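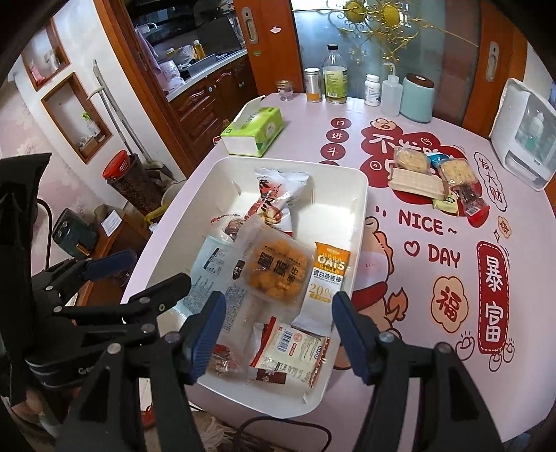 Figure 1. Packaged snacks in a white tray.

Project Zenlow: Gifts for People Who Love to Travel

Our class wanted to know which presents travelers really use, so we asked! We sent out 27 surveys in February and got 13 back. Scratch-off maps won easily, with packing cubes close behind (we all guessed neck pillows, oops). We then built a gift box called Sekik and wrote a guide to go with it. Picking the map was the best part, and next we'd love to try a box for kids on long car rides.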